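Finside Common Room, Gornley, Vermont
Progress report to the Adebisi Fund, January
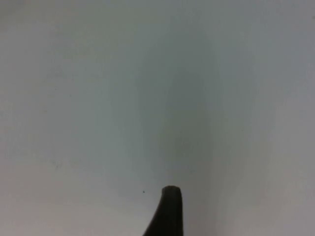
What has your grant paid for so far?

Cleaning, patching and painting the common room, plus the first of the new work tables. We have spent $691 on paint, filler, brushes and drop cloths, and we still have $116 set aside for touch-ups.

The room already feels so much bigger! We went with a pale matte finish for the walls — the old gloss threw glare all over the place on bright mornings — and two coats did the job everywhere except behind the radiator, where the brown stain needed primer first. That cost us an extra afternoon and one more can.

We have 20 folding chairs cleaned and back in use, with new rubber feet. The sewing group moved back in as soon as the paint smell cleared, and 59 people signed in during the first month. We are thrilled with that.

Still to do: the baseboards, the closet door that sticks, and a second table once the lumber comes in. Receipts are attached. The next report will include the heating bill you asked for.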